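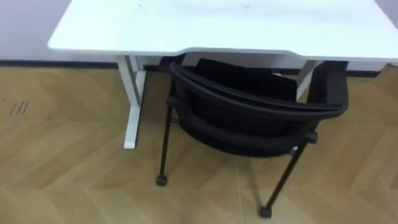
One reader wrote in after the last issue to say that the clear desk rule had been a nuisance for the first two weeks and then a relief. She used to spend the start of each morning moving someone else's mugs and cables before she could put her own laptop down. A second reader, from the Mokgate office, was less pleased and asked where people are supposed to keep things if they can't keep them on the desk. Both are fair points, and this item tries to deal with them.

## Shared desks: what we settled in November

The shared desks on the second floor at Plokent have been in use for 11 weeks. There are no assigned seats. You pick a desk when you come in and leave it clear when you go. The desks are white with a plain top and a shallow curve in the front edge where you sit. They mark easily. Pen comes off with a damp cloth if you get to it the same day. Coffee rings take longer, and the rough side of a kitchen sponge will dull the finish, so please don't use one.

**Storage.** Everyone who works at the shared desks can have a locker. They are along the wall by the copy room, and there are enough for all current staff. Each one holds a laptop bag, a keyboard, a pair of shoes and a coat if you fold it. Call extension 2343 for a key. If you lose the key there is a spare, and you'll be asked to sign for it. Monitor risers and footrests don't fit in the lockers. Those now live on the open shelf at the end of the row and are free for anyone to use during the day.

Mokgate has fewer lockers than we do, and more have been ordered. Until they arrive, people there can use the low cabinets under the window. The cabinets don't lock, so don't leave anything valuable in them.

**Chairs.** Most of the messages we got were about chairs, so this part is longer.

The chairs at the shared desks should go back under the desk when you leave, with the backrest facing out into the room. The cleaning crew comes in at 6 in the evening and runs a dust mop down the rows, and a chair left in the walkway has to be moved and then moved back. On several evenings they found chairs from one end of the floor at the other end, in a ring, after a meeting. If you borrow chairs for a meeting, take them back yourself before you leave.

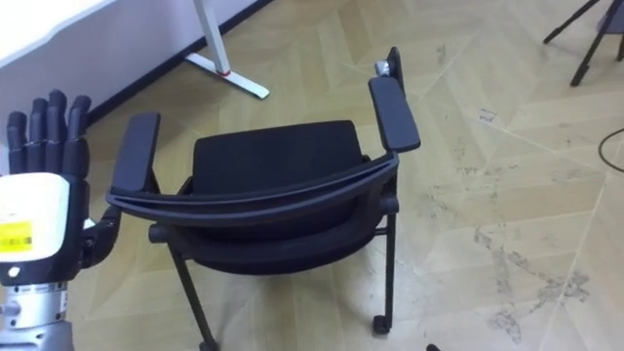 Casters pick up hair, thread and grit, and once they stop turning they start dragging. On a wood floor like our parquet a dragging wheel leaves a fine gray line that won't mop out. The black chairs have small casters on thin metal legs, and the small ones clog sooner than the wide ones on the old task chairs. Turn the chair on its side on a towel, pull out whatever is wound around the axle with tweezers or a seam ripper, and wipe the wheel with a barely damp cloth. It takes a few minutes. If a wheel still won't turn, put a strip of tape on the backrest and leave the chair by the copy room. Please don't pull the caster out of the leg. Two have gone missing that way.

The seats are padded and the covers don't come off. Vacuum them with the brush attachment. For a spill, blot it with paper towels, then use cool water and a drop of dish soap, and leave the chair out overnight to dry with a note on it. The armrest pads can be wiped with the same cloth you use on the desk. Don't use the spray from the kitchen on them, as it leaves them sticky.

Someone asked whether the chairs can be swapped for ones with more adjustment. We have a small number of Abbasi chairs with adjustable lumbar support, and they are kept for people who have asked for one for medical reasons. If that applies to you, speak to the office desk and one will be put aside with a tag on it. Please leave the tagged ones alone, even when the person isn't in.

**Time away from the desk.** Several people asked how long a desk can be held while you are at lunch or in a meeting. The answer is 60 minutes. If you'll be gone longer than that, put your things in your locker and let someone else sit down. A jacket on the back of the chair doesn't reserve it for the day. On quiet afternoons this hardly matters, but mornings are full and people have been walking the rows looking for a place.

**Cables.** Chargers should be unplugged and taken with you. The ones that belong to the desks have a green tag. Anything without a tag that is found after hours goes in the basket at the front desk, where it stays until the end of the month. The basket is nearly full at the moment, so if you're missing a charger, look there first.

**Wipes and cloths.** These are in the drawer under the printer. Used cloths go in the bin beside it and are washed once a week. We are trying out a desk cleaner from Zesano and would like to know if the smell bothers anyone. It is the bottle with the pump. The old cleaner is still in the drawer if you prefer it.

Questions about any of this can go to the office desk or in the comment box by the stairs. Next month's item will cover the meeting rooms and the bookings sheet.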